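**Shared supplies on a long white desk: where do tissues, wipes and small packets go without blocking the sockets?**

Posted by **ziltby_facilities** in Office and Workspace

We have an open-plan floor with one long white table used by whoever needs it. There is a white power strip with black sockets set into the surface. Soft packs of tissues get left on the table, usually in the blue plastic wrap they were sold in, along with smaller packets in clear film. People push them aside to work, and they finish up lying over the sockets or under somebody's cable.

I'm looking for a fixed arrangement that meets the following conditions:

- No drilling. The table belongs to the building.
- Nothing taller than a water bottle.
- Tissues reachable from both long sides.
- Sockets clear at all times.

The usable part of the table seats 6, and there are 11 people on the floor who may use it. I have tried a rigid tissue box cover, the Zulta one with the hinged lid. Soft packs sag inside it, and the opening in the lid does not line up with the opening in the pack.
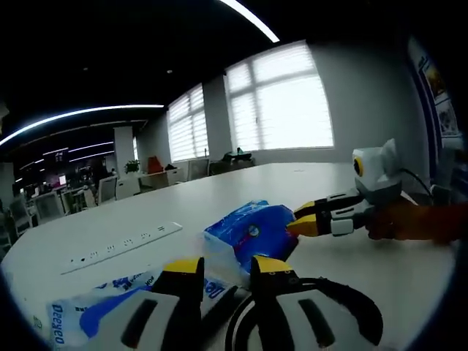 The power strip cannot be moved. The table runs toward the windows, and the end nearest the blinds gets strong light in the afternoon, so I would prefer not to keep anything there that dries out, such as wet wipes.

Budget is small. A tray or two is fine. New furniture is not.

---

**colthorpe_desk**

A rigid cover is the wrong container for a soft pack. The wrap on these packs is thin film and the contents compress as they are used, so any cover sized for a full pack is too large by the halfway point. Use an open tray with a low lip instead. Procedure:

1. Measure the pack full, lying flat, opening upward. Add a finger's width on each side. That is your inside tray size.
2. Choose a lip lower than half the height of the pack. A higher lip makes the last third of the tissues awkward to pull.
3. Put a rubber mat or four rubber feet under the tray. Without friction, a light tray travels across a smooth tabletop every time someone takes a tissue.
4. Place the tray on the center line of the table, away from the power strip, with enough space between them for a plug and the bend of its cord.
5. Mark the corners with removable tape for the first month. After that people put it back by habit.

Keep one pack open and store the rest off the table. In our office the second pack was always opened before the first was finished, and we then had two half-empty packs sliding about.

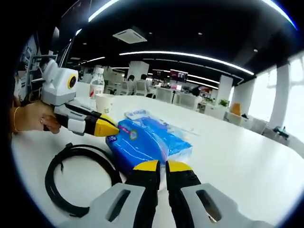
Stacking is the other thing to stop. A small packet placed on a soft pack has no flat surface under it and will slip off as the pack shrinks. You can see the habit on your table too, with the clear packet with blue printing sitting on the far end of the blue tissues. It looks tidy for the moment, but whoever wants a tissue has to move it first, and it then gets put down wherever there is space. Give small packets their own compartment, open at the top, next to the tissue tray and not inside it. A shallow drawer insert works well for this and costs very little.

For the sunny end, I would leave it bare. Wipes should be stored in a drawer or cabinet with the resealable flap facing up and pressed down along its full length. Heat shortens their life even with the flap closed.

One correction to your list. You ask for nothing taller than a water bottle, but bottles and paper cups are the bigger risk to tissues. A knocked cup will soak a soft pack through its opening. Assign drinks to the back edge of the table and keep the tray forward of them.

---

**nasr_backoffice**

just put them in a basket. we did that and it's fine

---

**halfwidth_shelf**

The tray answer above is sound. I would add the cables, because in my experience they are the reason the supplies move in the first place. A loose coil takes up more table than a tissue pack does, and it is usually placed beside the sockets, where there is no room left for anything else.

What we did:

- Every loose cable is coiled to the width of a hand and closed with a hook-and-loop strip. Plain wire ties are not used, as they get thrown away after the first opening.
- The connector end is left outside the coil, so that the type can be read without undoing it.
- Coiled cables go in a second tray of the same size as the first. Identical trays can be lined up edge to edge and treated as one unit.
- A cable with no tray space goes in the drawer. It does not stay on the table overnight.

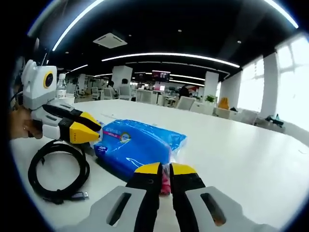 Individually wrapped items need a separate rule. They are small enough to disappear under a larger pack, and clear film is hard to see on a white surface. We use a dark-colored dish, 129 mm across, and refill it when it is nearly empty. A dark dish matters more than its size. On a pale tabletop a pale dish gets overlooked and people start leaving things next to it.

Check the arrangement at 8 in the morning, before anyone sits down. If the trays are in place at that hour, the layout works. If they have migrated to one end, the position is wrong for how people reach across the table, and you should move the tape marks to where the trays were found.

---

**ziltby_facilities**

Thank you. Ordered two low trays and a sheet of rubber feet. The basket was tried in August and filled up with pens.

I will leave the far end bare as suggested. Does the tape leave residue on a coated top if it stays down for the whole month?

---

**colthorpe_desk**

Painter's tape, the low-tack kind, should not, but it bakes on in direct sun. Replace it weekly near the windows, and test a piece on the underside of the table first.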